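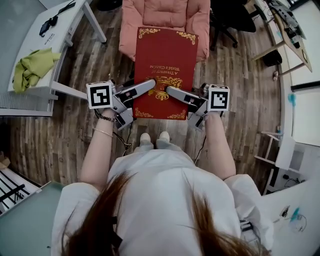
DRARNBRIDGE, June 8, 2024. The Drarnbridge Library has ended overdue fines on every item it lends, including the ones people have been hiding from us. The change covers books, records, cake pans and the telescope. Anyone holding a red hardcover they have been meaning to return since middle school may now bring it to the front desk, where it will be checked in without a speech. Existing fines have been wiped from all 1422 accounts that carried one.

Home | Hours | Catalog | Rooms | News | Contact

The old fine was 16 cents a day, a figure set long ago and defended ever since with more passion than it earned. Last year the library spent more on envelopes and postage for overdue notices than it took in from the people who received them. We looked at this for some time before admitting what it meant.

Loans still have due dates. Books go out for three weeks and records for 7 days, and both can be renewed twice unless another reader is waiting. After that a borrower will get a polite message, then a slightly less polite one. Items missing for 13 weeks will be billed at replacement cost, and the bill disappears when the item comes home.
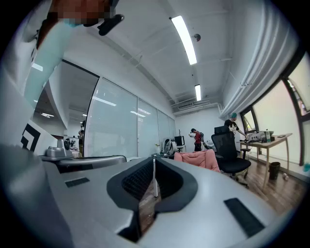
Condition matters more to us than timing. A book that has been in the bath should be handed over at the desk and not slipped into the return slot, where it will share its experience with its neighbors. Please do not repair torn pages with packing tape. We have seen the results, and they will outlive the building.

The new rules run on Zevholm, the catalog system the library moved to in December. Readers who still have a card from the Sonex days can swap it for a new one at no charge. The old cards do work, provided the scanner is in a good mood.

The Ammann Branch will follow the same rules from the same day. Its return slot, which has stuck every winter in living memory, has been replaced with one that opens.

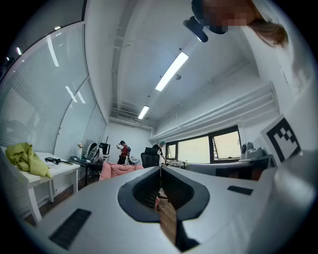
What to Do With Your Late Books

Bring them in. There is no form to fill out and no need for an explanation, though the desk staff enjoy a good one. Items from either location can be returned to the other. If the book turns out to belong to a different library altogether, we will send it back to them and leave your name out of it.

Questions about a particular account can be taken to the front desk at either location during open hours.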